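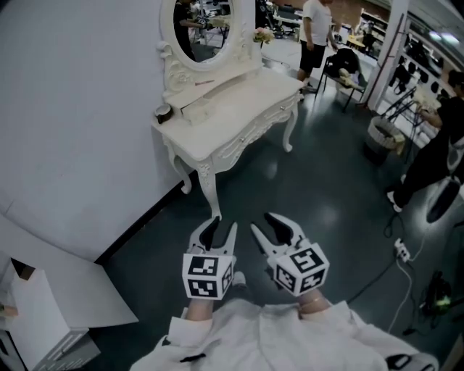
White dressing table with oval mirror and carved drawers.

FITIER OPENS ITS FIRST SHOWROOM FOR SECOND-LIFE BEDROOM FURNITURE

Doors open in Hinds this December, 16 room sets to wander through

Well, we've gone and done it! After years of selling out of a draughty unit with one working kettle, Fitier is opening a proper showroom in Hinds this December, and I'd love you to come and have a nose around.

I'm Clive Whiteley, and I started Fitier with a van, a sander and a very patient bank manager. We buy bedroom furniture that people have fallen out of love with (dressing tables, wardrobes, bedside cabinets, the odd enormous headboard), mend it, repaint it where it needs it and sell it on. We've now put 2000 pieces back into people's homes, and my back remembers most of them.

The new place is the old carpet warehouse behind the bus station. There are 16 room sets, all priced and all for sale, and if you buy something on the day we'll deliver it within the week. Prices start at £70 for a bedside cabinet and go up to £700 for a full wardrobe with mirrored doors. Curly French-style pieces are what people ask us for most, so we've given them a whole corner, and my colleague Maëlle Chan has been choosing the wall colours to go behind them. She went through a frightening number of tester pots. I liked the first grey. We ended up with the first grey.

Upstairs is the workshop, run by Wenjie Jin, and you can book in to learn how to ease a sticking drawer, match an old paint colour or fix a wobbly leg. Bring your own piece if it'll fit in the lift, and do measure it first, please. Classes run in the evenings from 6.30pm and there's tea.

"People come in saying they've got their gran's dressing table in the garage and they don't know where to start," says Wenjie. "Usually it's a clean and a bit of glue. I like those days."

We're also working with Atau, the upholstery studio two streets along, who'll be recovering stools and chairs for our customers. You pick the fabric with us and Ketill Bech and his team do the clever bit.

If you're a journalist and you'd like to look round before we open, we're doing a preview morning from 10am with coffee and pastries. Florante Lumanlan in our office is looking after the list, and can also sort out interviews, prices and parking.

Press contact: Florante Lumanlan, Fitier, Hinds

Fitier buys, repairs and sells used bedroom furniture. Workshop places are booked through the showroom desk.

ENDS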